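Two-tier tabletop shelf, Sirnska. Silver wire frame, dark brown wood shelves. Back in stock from March, ships from the Flollwood warehouse.

**What you get**

- frame, two shelves, bag of 6 fixings
- spare feet (small, don't lose them)
- one folded sheet of instructions, pictures only

Goes together in a few minutes. No tools for the frame, a screwdriver helps for the shelves. Do the bottom one first. Screws finger tight untill both levels are in, then tighten the lot. If it rocks, loosen, push down on the top, tighten again.

**Where people put it**

Back of a worktable, mostly. Craft rooms, packing benches, a kitchen counter with no cabinet over it. Push it up to the wall and the front of the table stays free for the job. Bottles, tape, small packets, bags of bits, all the stuff that ends up in a row along the far edge. Taller bottles go next to it, or up top.

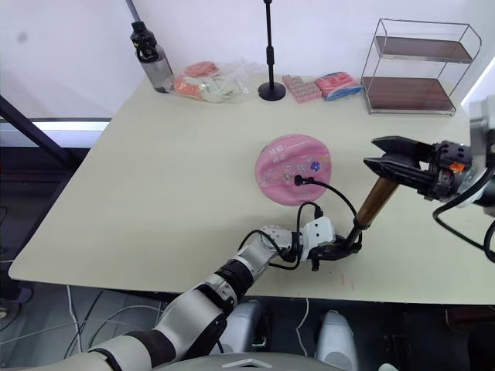

Can the shelves be wiped with a wet cloth?

A damp one is fine, wrung out well, and dry them straight after. No bleach, no scouring pads. The frame can take the same cloth.

**Weight**

Keep heavy things low. Jars and full bottles on the bottom level, light packets on top. Spread it out, don't load one corner. Not for hanging on a wall, no holes for it, please don't drill any.

**Finishes**

Silver frame with dark brown only for now. Alvarado finish (pale wood, black frame) is sold out, 60 on order. Can't mix frames and shelves between the two, the clips are differnt.

**Ordering**

Single units any time. Shops and schools, boxes of 40, ask for the trade sheet. We have 245 in the warehouse at the moment and the Praltcombe store keeps a built one on the counter if you want to see it first. Orders in by Thursday noon go out the same week.

Extra shelves sold seperately, same dark brown. Order by the name on the box lid, the older version had a thinner shelf and the new one won't clip in.

**Returns**

Unbuilt, in the box, with the fixings bag. Built ones, write first. Missing a part? Send a photo of what you did get and we mail the rest, no charge.

Questions to Brisa Bautista, Sirnska orders desk. Mornings are best.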